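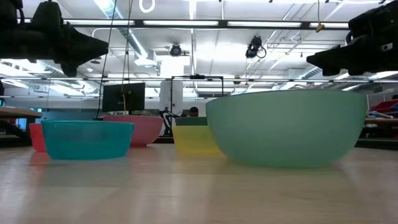 Selon un lecteur de la notice précédente, le film se décollait toujours au même endroit, le long du joint bas de la vitre arrière, et il demandait si la raclette était en cause. La remarque a conduit à réécrire la section 4. Dans la plupart des cas signalés, le bord inférieur avait été marouflé avant le centre, ce qui emprisonne la solution de pose sous le joint.

4. Pose du film Vusirska sur vitres latérales et lunette arrière

La présente section s'applique aux références 2039 (vitres latérales) et 2612 (lunette arrière). La référence 3030, destinée aux toits panoramiques, fait l'objet de la section 6.

ATTENTION – Avant toute découpe, vérifier la réglementation en vigueur sur la transmission lumineuse des vitres avant. Le film ne doit pas être posé sur le pare-brise.

4.1 Préparation

1. Stationner le véhicule à l'abri du vent et du soleil direct. Couper le contact.
2. Baisser la vitre de quelques centimètres et nettoyer la tranche supérieure.
3. Remonter la vitre. Pulvériser la solution Lenier diluée sur la face intérieure, puis passer la lame à plat, de haut en bas.
4. Essuyer les joints avec un chiffon non pelucheux. Renouveler le nettoyage si des particules restent visibles à contre-jour.

Note : ne pas utiliser de produit contenant de l'ammoniaque, ni avant la pose ni après.

4.2 Découpe du gabarit

5. Mouiller la face extérieure de la vitre et y appliquer le film, protecteur tourné vers soi.
6. Découper en laissant une marge d'environ 50 mm sur tout le pourtour.
7. Ajuster le bord supérieur au cutter, lame neuve, en suivant la courbe de la vitre. Arrondir les angles.

ATTENTION – Sur la lunette arrière, ne jamais couper en appui sur les filaments de dégivrage.

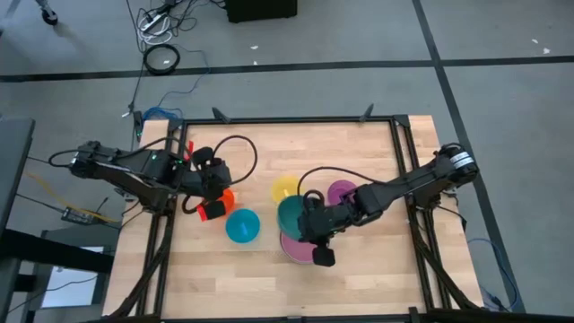
8. Pour la référence 2612, thermoformer le film sur la face extérieure avant la coupe définitive. Répartir les plis verticalement, puis les rétracter au décapeur thermique par passages courts. Si le film blanchit ou se froisse, il est à remplacer.

4.3 Application

9. Mouiller abondamment la face intérieure de la vitre.
10. Retirer le protecteur en pulvérisant la solution sur l'adhésif au fur et à mesure.
11. Positionner le bord supérieur à 2 mm sous la tranche de la vitre. Glisser le bas sous le joint à l'aide de la spatule Pons.
12. Maroufler à partir du centre vers les côtés, puis vers le bas. Terminer par le joint inférieur, raclette enveloppée d'un papier absorbant.

Note : un aspect légèrement laiteux est normal pendant le séchage. Les bulles d'air, en revanche, doivent être chassées immédiatement.

4.4 Après la pose

13. Laisser les vitres fermées pendant trois jours, ou cinq par temps froid.
14. Ne pas mettre en marche le dégivrage arrière pendant cette période.
15. Reporter la référence du film et le numéro de lot sur l'étiquette Zaltholm fournie, à coller dans le montant de la portière conducteur.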